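# Glove storage 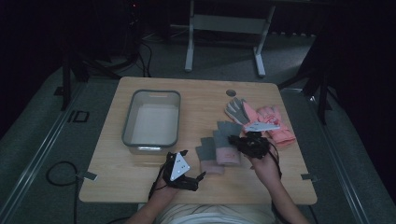
**Glove storage** is the sorting and putting away of household gloves, a small chore that most homes with a cold season take up at least twice a year. In the hill town of Undau it traditionally falls in March, when the heavy things come off the hooks by the door and everybody's pockets are finally turned out. The usual way is to lay the gloves on a table before any of them go into the bin, so that knit ones, such as gray gloves with pink cuffs, can be matched up and a thicker padded glove, like the bright pink one at the right, can be given a place of its own.

## Bins and bags

A plain plastic bin with a handle slot is the most common choice, being easy to wipe out and easy to pull down from a closet shelf. Older households in Rakena still prefer cloth bags, one to a person, hung up by a drawstring.

## Single gloves

Custom differs on gloves that have lost their partner. Many families keep them for 2 winters, in the fond hope that the other will turn up in a coat sleeve or under a car seat, and after that they become dusting mitts.

## See also

- Mitten strings
- Closet organization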